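Subject: Re: Talking to a fifteen-year-old about vaping (and the nicotine strips)
List: Stirnholm Parents and Carers

Hello all,

Sorry for the slow answer, we had my mother staying and the computer lives in the room she sleeps in. I've read everything on this thread twice over now and I wanted to come back on Marit's question in particular, as it's so close to where we were last March.

Marit wrote:

> I found a vape in his coat pocket on Saturday, under a bus ticket and
> half a biscuit. He says he is minding it for a friend. My husband
> wants to buy the saliva strips from the chemist and have it out at the
> kitchen table. I'd rather talk first but I don't know how to start
> without it turning into a shouting match. Has anyone used the strips?
> Do they tell you anything useful? And do I give the thing back?

First of all, Marit, big hug. I remember that sinking feeling so well, and I also remember thinking I must be the only mother in Darnness going through coat pockets (I was very much not, as this list has shown me!).

We did use the strips, so I can tell you how it went for us. They look for cotinine, the stuff the body makes out of nicotine, and it hangs about for a few days. So a positive will tell you there has been nicotine lately, but it won't tell you whether it was one puff behind the sports hall or a daily habit, and it won't tell you a thing about a vape with no nicotine in it. It can't tell vaping from smoking either, and nicotine gum would show up just the same. Ours came up with a line so faint that my husband and I stood at the window arguing over whether it was a line at all, while our daughter sat on the stairs in tears. I wouldn't do it that way again. If you do go down that road, please ask him first and do it with him knowing why, and agree beforehand what happens either way.

What did work, in the end, was the car. I don't know what it is about not having to look at each other, but we got further on the drive to my sister's than in all the weeks before it. I said I'd found it, I said I wasn't going to shout, and then I made myself be quiet until well past the Kramer roundabout, and out it all came. She'd been at it 7 weeks. She hated that she wanted it first thing in the morning. I'd been so busy being cross that I'd never thought to ask whether she wanted to stop, and she did, very much.

After that we rang the surgery and they put us on to the stop-smoking nurse, who was lovely and not a bit shocked. Do ring them, they're quite happy to talk about vaping and about young ones too. She had us write down the times of day it was hardest, and the walk home from school was the worst by a mile, so for a while I turned up with the dog.

As for giving it back, I didn't. I told her it wasn't going back and that I wasn't going to ask whose it was, and that seemed to let a bit of air out of things. They shouldn't go in the kitchen bin, by the way, on account of the battery. The shop that sells them should take them, or the recycling centre will.

I have a leaflet from the nurse, and the school's 18-page policy if you're feeling strong. Write to me off the list if you'd like either, or if you'd just like a cup of tea and a moan. We're at number 121, the one with the gate that sticks.

With love to you both, and to him as well,
Nelly Apaza

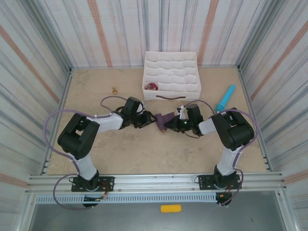
Other messages in this thread

Re: Talking to a fifteen-year-old about vaping (Marit)
Re: Talking to a fifteen-year-old about vaping (list moderator)
Are the school toilets being locked at lunch again?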